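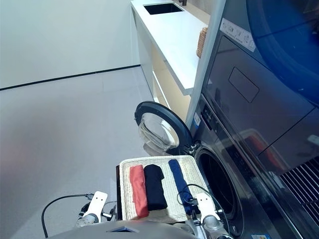 Lentil soup, take four

1/17/25

Quick one tonight, soup is on the stove and I have maybe twenty minutes before it needs me again.

So. The lentil soup. A few of you asked for it after I mentioned it in July (in July! soup! I know) and I never wrote it down because it changed every time. This is the version I'm sticking with. Probably.

Two onions, chopped small. Three carrots. Celery if you have it, I usually don't. Olive oil, more than you think, and let the onions go slow until they're properly soft and a bit brown at the edges. Not five minutes. More like 10, then keep going.

Garlic in, four cloves. Cumin, a big teaspoon. Smoked paprika, a smaller one. Stir till it smells good, then a spoonful of tomato paste and let that catch a little on the bottom of the pot.

Then 200 grams of brown lentils, rinsed. I weigh them now. Used to do it by the mug and got either soup or cement. Water to cover by a couple inches, bay leaf, lid half on. No salt yet, I go back and forth on this, my mother salts at the start and hers is fine so do what you want.

Nii Asamoah gave me the ginger idea. Thumb of fresh ginger, grated in with the garlic, plus half a hot pepper left whole and fished out later. I forgot to fish it out the first time. Dinner was quiet.

When the lentils are soft, take out two ladles, mash them with a fork, put them back. Thickens it without getting the blender dirty. Then salt, lemon juice, lots of black pepper. Greens if there's a sad bag of spinach in the fridge.

Things I tried that didnt work:

Red lentils. Tasty but it's a different soup, goes to mush.
Coconut milk. Too sweet with the carrots.
Stock cubes. Two was way to salty, one was ok.

Freezes well. I got six bowls out of the last batch, froze three, and ate one of the frozen ones standing up at 11 at night with the end of a loaf.

Bread question: any bread. The seeded one from the bakery in Mostden if you're out that way, toasted hard and rubbed with garlic.

Next week dumplings, if I get the dough right. Ok, pot's bubbling, gotta go stir.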